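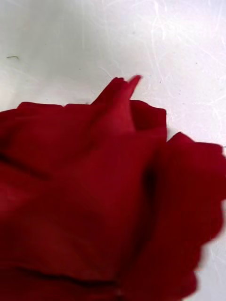
Última modificación de esta página: noviembre, 16:20 h

El expediente Irkex

La Dirección de Compras de la lavandería Mancuso recibió la solicitud con el número 42. En ella, la jefa de planta, Oana Buzatu, pedía dos brazos plegadores Hetico para el servicio de mantelería y adjuntaba, como única justificación técnica, la tela roja arrugada sobre la mesa blanca.

La interventora, Kylie Harawira, devolvió el expediente con tres observaciones. El coste anual de mantenimiento ascendía a 2.744 euros y carecía de partida. La oferta alternativa de Niton no figuraba. Tampoco constaba quién sustituiría la superficie de trabajo, visiblemente arañada.

Buzatu contestó por escrito. La mesa se cargaría al presupuesto corriente. Niton no garantizaba el plegado de piezas que llegaran amontonadas, y en Mancuso todas llegaban así desde hacía más de 20 años.

Harawira leyó la respuesta en su despacho, ya apagadas las calandras. Antes de ocupar el cargo había doblado servilletas en aquella misma planta, circunstancia que no constaba en ningún documento. Tachó «dos», escribió «uno, a prueba» y firmó al margen.

A la mañana siguiente, el ordenanza bajó la resolución a planta. Buzatu la leyó de pie, pidió un sello y preguntó por el plazo de entrega.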